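Jindar – Kit de joints et ressorts pour marionnettes à fils, série Horkow

Référence catalogue : Horkow 76
Catégorie : Fabrication de marionnettes / Articulations et quincaillerie
Niveau conseillé : intermédiaire
Conditionnement : boîte compartimentée, notice en français et en anglais

Présentation

Le kit Horkow 76 regroupe la quincaillerie nécessaire à l'articulation d'une marionnette à fils complète, de 45 à 60 cm de hauteur, corps en tilleul ou en pâte à bois. Il ne contient ni tête, ni membres, ni contrôle. Ces éléments sont vendus séparément ou réalisés par l'utilisateur d'après les gabarits fournis au format PDF.

La version actuelle remplace le kit Horkow de première génération, dont les axes de genou étaient en laiton tendre. Les axes sont désormais en acier inoxydable de 2 mm, rectifiés, avec une extrémité chanfreinée pour faciliter l'insertion dans le perçage. Les anciens gabarits restent utilisables, sauf celui de la hanche, dont l'entraxe a été modifié.

Le dessin des articulations est de Branislav Ševčík. La notice a été rédigée par Archana Pathak et relue à l'atelier après montage de deux figures de contrôle, l'une en tilleul, l'autre en pâte à bois.

Contenu de la boîte

Axes inox 2 mm, longueur 18 mm (genoux et coudes) : 8
Axes inox 2 mm, longueur 26 mm (hanches) : 4
Pitons fermés, tige filetée 8 mm : 24
Rondelles de cuir, diamètre 9 mm : 16
Rondelles de fibre, diamètre 6 mm : 12
Lests en étain pour pieds et mains : 6
Ressorts de rappel de mâchoire : 2
Boucles de suspension de tête : 2
Cordelette tressée noire pour cou et taille : 2 m

Total hors cordelette : 74 pièces, auxquelles s'ajoutent un foret de 2,1 mm et une alène courte, soit les 76 éléments qui donnent son numéro au kit.

Préparation du poste de montage

Le montage se fait à plat, sur un plateau rigide et dégagé. Les rondelles de fibre et les ressorts roulent facilement ; un plateau à rebord ou une feuille de feutre évite d'en perdre. L'éclairage doit venir de côté pour faire ressortir les traits de crayon sur le bois clair. Les gabarits s'impriment à 100 %, sans ajustement à la page. Un segment de contrôle de 50 mm figure en bas de chaque feuille et doit être mesuré avant découpe. 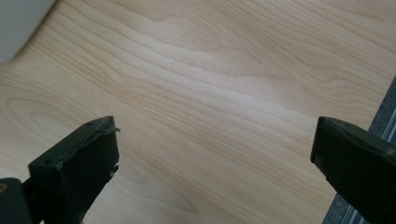
Les membres sont alignés dans l'ordre de la notice : cuisses, tibias, pieds, puis bras, avant-bras, mains. Chaque pièce est repérée G ou D au crayon sur une face non visible après assemblage. Les perçages sont pointés à l'alène avant tout passage du foret.

Outillage nécessaire, non fourni : perceuse à colonne ou mini-perceuse sur support, scie à dos, pied à coulisse, pince à bec demi-rond, lime demi-douce, papier abrasif grain 180 et 240, colle vinylique.

Articulation du genou

Le genou est du type tenon et mortaise à butée. La mortaise est ouverte dans la cuisse sur une largeur de 5 mm ; le tenon du tibia est ramené à 4,6 mm. Le jeu latéral de 0,4 mm est réparti également de part et d'autre. Un jeu inférieur provoque un freinage dès que l'hygrométrie de la pièce augmente. Un jeu supérieur à 0,7 mm se traduit par un pied qui diverge à la marche.

Le perçage de la cuisse se fait à 2 mm et celui du tenon à 2,1 mm. L'axe est donc serré dans la cuisse et libre dans le tibia. Il s'enfonce à la main jusqu'à mi-course, puis au maillet léger, une cale de bois tendre interposée. Les deux extrémités sont noyées de 1 mm et rebouchées.

La butée arrière est taillée à 5° en deçà de l'extension complète. Une jambe parfaitement droite se verrouille et ne fléchit plus sous son propre poids.

Articulation de la hanche

Les quatre axes de 26 mm servent à la suspension croisée. Deux traversent le bassin, deux la tête des cuisses. La liaison entre les deux plans est assurée par une boucle de cuir découpée selon le gabarit 3. Le cuir n'est pas fourni ; une épaisseur de 1,2 mm convient, tannage végétal, non huilé.

L'entraxe est de 34 mm sur la version actuelle (38 mm sur l'ancienne). Les utilisateurs qui remettent en état une figure de première génération conserveront l'entraxe d'origine et choisiront l'option « hanche ancienne » à la commande.

Coude et poignet

Le coude reprend le principe du genou, butée à 0°. Le poignet est à piton double : un piton fermé dans l'avant-bras, un piton dans la main, ouvert à la pince puis refermé sur le premier. Les pitons sont vissés dans un avant-trou de 1 mm. Dans la pâte à bois, l'avant-trou est imprégné de colle vinylique diluée et laissé à sécher une nuit.

Lestage

Masse recommandée par pied : 30 à 45 g selon la hauteur de la figure.
Masse recommandée par main : 8 à 12 g.

Les lests se logent dans un trou borgne percé sous la semelle ou dans la paume. Ils se scellent à la colle époxy et se recouvrent d'une pastille de bois, fil orienté comme celui de la pièce. Le centre de masse du pied doit se trouver légèrement en avant de la cheville.
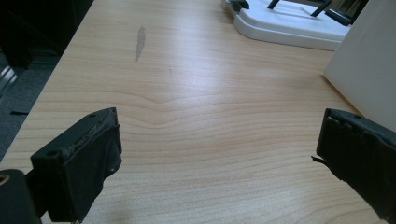
Crédit photo : Xiaoyan Xiao / Jindar

Mâchoire mobile

Les deux ressorts fournis sont identiques ; le second est une pièce de rechange. Le ressort se place derrière l'axe de mâchoire, brin court vers le haut. La traction nécessaire à l'ouverture complète est d'environ 10 g au fil, mesurée à l'aplomb de la tête. Si la bouche ne se referme pas entièrement, vérifier d'abord que la peinture n'a pas coulé dans la fente. Le ressort ne doit pas être recourbé à la pince : l'acier perd son élasticité et casse au point de pliage.

Caractéristiques techniques

Hauteur de figure compatible : 45 à 60 cm
Masse maximale de la figure terminée : 1,4 kg
Matière des axes : acier inoxydable
Matière des pitons : acier nickelé
Matière des lests : étain, sans plomb
Perçage : 2 mm serré, 2,1 mm libre
Endurance du genou en atelier : 2 662 cycles avant reprise de jeu mesurable, figure en tilleul, sans lubrification
Lubrification : cire microcristalline, jamais d'huile
Température de stockage : 10 à 30 °C

Compatibilité

Le kit se monte sans modification sur les corps Sekus en tilleul, tailles M et L. La taille S demande des axes de genou raccourcis à 14 mm ; la coupe se fait au disque, l'extrémité étant ensuite chanfreinée à la lime. Les corps Qureshi en pâte à bois sont livrés avec des avant-trous de 1,5 mm à reprendre au foret fourni pour le tenon et à 2 mm pour la mortaise.

Les contrôles à croix et les contrôles verticaux conviennent l'un et l'autre. Pour une figure à neuf fils, prévoir six pitons pour le corps et les membres, les boucles de tête étant comptées à part.

Le kit n'est pas prévu pour les marionnettes à tringle. La boucle de suspension de tête n'est pas dimensionnée pour recevoir un crochet rigide.

Entretien

Dépoussiérer les mortaises au pinceau sec après chaque série de représentations. Contrôler le serrage des pitons et remplacer les rondelles de cuir lorsqu'elles sont lustrées sur les deux faces. La figure se range suspendue, fils tendus, ou couchée dans un sac de coton avec le contrôle attaché le long du corps. Les sacs plastiques sont à exclure.

Pièces détachées

Lot de 8 axes 18 mm : réf. H76-A
Lot de 4 axes 26 mm : réf. H76-B
Lot de 24 pitons fermés : réf. H76-P
Lot de rondelles cuir et fibre : réf. H76-R
Ressort de mâchoire, à l'unité : réf. H76-M
Jeu de gabarits imprimés sur carton : réf. H76-G

Avis d'utilisateurs

Jennylyn Tolentino
Monté sur un corps Sekus taille M. Les axes sont droits et au bon diamètre. J'ai dû reprendre une mortaise qui venait de moi. Le gabarit 3 mériterait un trait plus fin, on hésite entre couper dedans ou dehors.

Réponse de Jindar : la découpe se fait à l'extérieur du trait. La précision a été ajoutée page 6 de la notice.

Usman Rind
Bon matériel, la notice suppose qu'on a déjà monté une figure. Pour une première marionnette j'aurais aimé un schéma du bassin vu de dessous. Les lests de main sont un peu lourds pour une figure de 45 cm, je les ai limés.

Commande et livraison

Les kits sont préparés par séries de 2 000 boîtes. L'atelier est fermé en août ; les commandes passées pendant cette période sont expédiées à la réouverture, dans l'ordre d'arrivée. Le reste de l'année, les expéditions partent le vendredi.

Les fichiers PDF des gabarits sont envoyés par courriel dès validation du paiement. En cas de pièce manquante, indiquer le numéro de lot inscrit sous le couvercle. Les boîtes ouvertes sont reprises à condition que les sachets intérieurs soient encore scellés. Les fichiers ne sont pas remboursables.

Ce produit contient de petites pièces et des éléments pointus. Il ne convient pas aux enfants de moins de 14 ans.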